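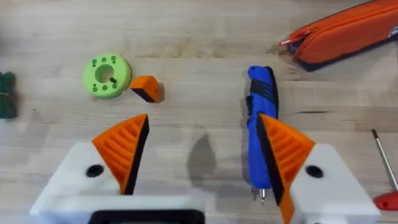 Orange on pale wood, my favorite color combination this fall.

Oct 10, 2024

I finally finished the kitchen! Well, the walls of the kitchen. The cabinet doors are still leaning in the hallway and I walk into one every night, but the walls are done and they are orange, properly orange, and I keep going in there just to stand around with a cup of tea.

If you've been reading since April you'll remember I had this whole plan for gray. I had the samples taped up by the window and everything. Then I had dinner at my friend Florian Courtois's place and his dining room was the color of a ripe persimmon, and I went home and peeled every one of those gray squares off the wall. He gave me the name of the paint, which is Lirkano (the shade is called Farouk, don't ask me why), and I ordered a can that same night.

It took 3 coats. The first one looked terrible, all streaky and a bit like canned soup, and I nearly called my sister to come and talk me down. The second was better. By the third it had gone deep and even and sort of glowy, especially in the late afternoon when the sun gets around the side of the house. I waited 12 hours between coats, even though the can says you can get away with less.
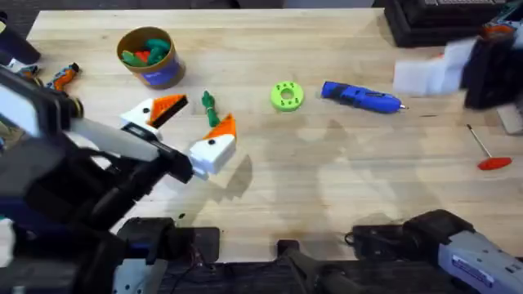
What I love most is how it sits next to light wood. My counters are a blond birch, and I was worried the two would fight, but the orange warms the wood right up! White helps too. I left the window trim and the ceiling white, and it gives your eyes somewhere to rest.

A few people asked about the cost. Paint, rollers, tape and a new angled brush from Fellent came to $349, more than I wanted to spend, but the brush is a dream and I did all the edges by the ceiling without tape. Me! With my hands!

Next up is the cabinet doors. I'm thinking cream, or possibly a very dark green, and I've got 20 little handles soaking in a bucket to get the old varnish off. If you've used Droltis primer on old pine, please leave me a comment, I'd love to know whether you sanded first.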